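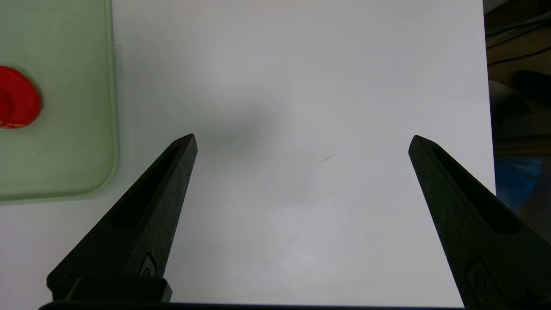 Bench layout, green tray and red item on white.

Filed under: Handouts > Food Prep Basics

Session 4 - setting out the bench. Read before the practical, bring it with you.

Tray first, then tools. Anything small goes ON the tray, lids and caps included. Loose caps roll. White surface kept clear for the cutting board, wiped before and after. Marks that dont wipe off: tell the technician, no scouring powder.
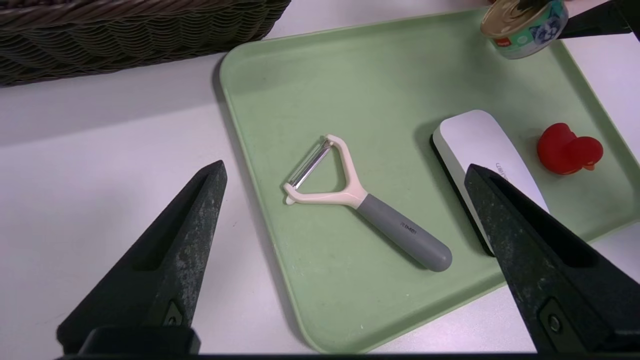 p. 138

Y-peeler. Blade sits across the two arms, pull towards you in short strokes. Lay it flat on the tray between jobs - never in the sink, never blade-up in a basket. Check the blade swivels before you start.

Baskets are for unwashed veg only. Keep them off the tray.

For the Buna room: benches get shared, so clear down by the end of your slot. Gallagher group same layout, 2 to a bench.

To hand in: sketch of your own layout, labelled, plus one thing you would move and why. Half a page is plently.

Last updated: June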